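Forty movies, one summer, no excuses
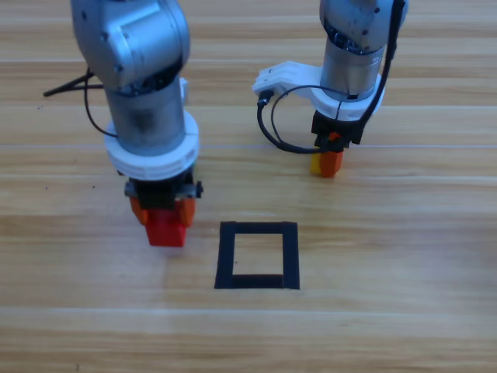
Two arms over the taped square.

Ok so. The list. Made it in May, on the back of a receipt, then typed it up because the receipt got coffee on it. 40 movies I have lied about seeing. Not big lies, just the nodding kind, where somebody says "oh it's like that bit in Casablanca" and you go mmm yeah totally. I've been doing that since college and I'm tired.

Rules, quickly:

Whole movie, start to finish. No phone. Pausing for the bathroom is fine, pausing for two days is not (this means you, Lawrence of Arabia). Subtitles over dubs. If I fall asleep I have to go back to the last thing I remember.

20 down as of last night. Halfway! Which I did not think I'd be saying, given that week three was one movie and a lot of baseball.

Stuff I've learned so far, in no order.

Casablanca is funny. Why did I think it was going to be a chore? It's so quick. Everybody in it has a good line, even the guys who are in it for ten seconds. I finished it and wanted to start it over again, but it was past midnight and I had work.

Citizen Kane, I liked it a lot and I also think I need to see it again in a year. I knew the sled thing going in, everyone knows the sled thing, doesn't matter. The breakfast table part, where the marriage goes bad in a couple minutes? That one I keep thinking about while doing dishes.

Vertigo — ok don't yell. I was bored for the first hour. Lots of driving. Then the second half got so strange and sad that I sat there with my mouth open. So is it a boring movie or a great one, I don't know, both. My rating went from a 5 to an 8 in one evening.

2001. Watched it on the laptop, big mistake, everybody told me and I didn't listen. The Colo is doing it on the big screen later in the summer so I'm giving it a do-over. Not counting it twice.

Some Like It Hot: best time I've had so far. Laughed out loud alone in my living room like a crazy person.

Seven Samurai. Three and a half hours!! Went by faster than some 90 minute things I've rented. I put it off to the end of June because of the length and I feel dumb about that. Rain, mud, everybody running. Loved it.

Breathless didn't do it for me. Sorry. I can see it's cool. They're cool, the apartment is cool, he rubs his lip a lot. I wanted to go outside.

Speaking of the Colo, if you're anywhere near Tromville you should go. 200 seats, half of them squeak, popcorn is good and they don't run 25 minutes of ads at you. I saw Singin' in the Rain there at the 2:00 matinee and people clapped after Make 'Em Laugh. Clapped, at a movie, in the afternoon. I got a bit teary and it's not even a sad movie.

Everything else has come from the library or from Flellell, the rental place next to the dry cleaner. Yes it still exists. Yes I still have a card, number 239, which the kid at the counter thinks is very low. Their foreign shelf is tiny but weirdly good, and somebody there has been putting little handwritten notes on the cases. The one on Bicycle Thieves said "bring tissues" and they weren't wrong.

I did get one dud disc, The Third Man, froze right when they're up on the ferris wheel. Took it back and they gave me a free rental, but now I have to wait for the other copy to come in. So I've seen most of The Third Man. Doesn't count. Rules.

What's left: a lot of the heavy ones, I'm realizing. I ate my dessert first. Still to go are Persona, Tokyo Story, Raging Bull, Rashomon, the Lawrence problem, and both Godfathers (I know. I KNOW). Plan is to do the Godfathers back to back on a rainy weekend with a huge order from Cao, the noodle place, probably the spicy one with the peanuts. If it never rains I'll just close the curtains.

Also I keep wanting to swap things off the list and I'm not letting myself. It would be so easy to drop Persona and put in something with car chases. But then I'm back to nodding at people.

If you have a favorite I should bump up the line, leave it in the comments. Please no spoilers for Rashomon, I have somehow made it this far knowing nothing, exept that people disagree about what happened. Which might be the spoiler?

Next up is The Apartment, tonight, as soon as I find the remote.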